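Print this page | E-mail this page

Alleo Site Manager: Set-up Guide
Section 4. Moving an existing website to your hosting account

This section covers the transfer of a working website from another host to an Alleo account. It applies to the Standard and Business plans. If you are building a new site with the page editor, go to Section 5.

Last revised 10/09/2020

4.1 Before you start

You will need:
- the login for your old hosting account
- the login for the company where your domain name is registered (this may be a different company)
- an FTP program
- your Alleo welcome e-mail, which contains the server name and your temporary password

Check the size of the old site. The Standard plan accepts up to 2,000 files in a single import. Larger sites must be sent by FTP, as described in 4.3.

CAUTION: Do not cancel the old hosting account until all the steps in 4.5 have been completed. Most hosts delete files and mailboxes on the day of cancellation.

4.2 Lower the TTL on your domain

The TTL (time to live) tells other computers how long they may keep a copy of your domain's address. A long TTL means that some visitors will go on seeing the old server after the move.

1. Log in to your domain registrar.
2. Open the DNS settings for the domain. Some registrars call this page Zone File or Advanced DNS.
3. Find the A record for the main domain and the record for www.
4. Change the TTL on both records to 300 seconds.
5. Save the changes and wait for the old TTL to run out before going to 4.5.

Note: If the TTL field is greyed out, the registrar does not allow it to be changed. Continue with 4.3 and allow a full day for the switch.

4.3 Copy the files

1. Connect to the old server with your FTP program.
2. Open the web folder. It is normally named public_html, www or htdocs.
3. Download the whole folder to your computer. Turn on "Show hidden files" first, otherwise the .htaccess file will be left out.
4. Disconnect, then connect to the Alleo server using the details in your welcome e-mail.
5. Upload the contents of the folder, but not the folder itself, to /site/live.
6. Compare the number of files on each side. If the totals differ, look in the "Failed transfers" tab and send those files again.

The server accepts up to 12 connections at once from one address. FTP programs set to open more than this will report error 421. Lower the figure in the program's transfer settings and reconnect. 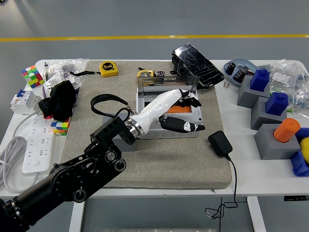

File permissions are set automatically on upload. Folders are given 755 and files 644. If your site uses a script that must be able to write to a folder, set that folder by hand from File Tools > Permissions. Do not use 777. The server will refuse to run scripts from any folder with that setting.

4.4 Copy the database

Skip this part if your site consists of plain HTML pages only.

1. In the old control panel, open phpMyAdmin and select the site's database.
2. Choose Export, then Quick, then SQL. Save the file.
3. In Site Manager, go to Databases > New. Write down the database name, user name and password.
4. Open the new database and choose Import. Select the file saved in step 2.
5. Open your site's configuration file in /site/live and replace the old database details with the new ones. The host name must be entered as localhost.

Note: Imports time out after 20 minutes. If yours does, compress the file as .zip or .gz and import it again.

CAUTION: On a shop or booking site, turn on maintenance mode before step 1. Orders placed on the old site after the export will not be present in the new database.

4.5 Test and switch over

1. In Site Manager, open Domains > Preview. A temporary address is shown.
2. Check the home page, one page from each menu, and all forms.
3. Return to your registrar and change both A records to the IP address shown under Domains > Details.
4. Leave the MX records as they are if your e-mail is staying with the old provider. If you are moving e-mail too, read Section 6 before making any changes.
5. When the domain shows the new site, go to Security > Certificates and click Issue. The certificate takes around ten minutes.
6. Turn off maintenance mode.
7. Set the TTL back to its earlier value.

The preview address does not use your certificate, so some browsers will show a warning there. Links written with the full domain name will lead to the old site until the switch has taken place.

Print this page | E-mail this page

Related items
- Section 5. Building pages with the editor
- Section 6. Mailboxes and forwarding
- Using the Rirkia theme pack with Site Manager
- Connecting a Utari newsletter form
- Importing from Ruddock shop software

Comments (3)

webshed_kt
Worked, but step 5 in 4.3 caught me out. I uploaded the folder as well and got a blank listing. Might be worth putting that in a caution box.

marrowbone
Is there a way to keep the old database name? My config file has it in four places.

plainpages
@marrowbone No, the account prefix is always added to the front. Use find and replace in a text editor before you upload.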